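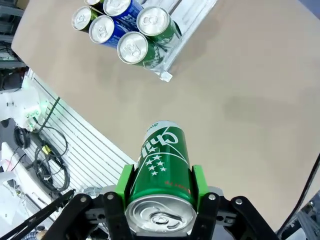
A green beverage can with a white band.

Andor Nyitrai has spent 17 years pulling mud out of Lake Gedska. The layers at the bottom go back 3,000 years, he says, and pollen in them shows when the forest was cut.

"You see oak, then grass and ash," Nyitrai said. "Farmers cleared the north shore first."

His team took 18 cores in January. Did the trees return? "Some did, on the steep ground. The oak never came back near Durner."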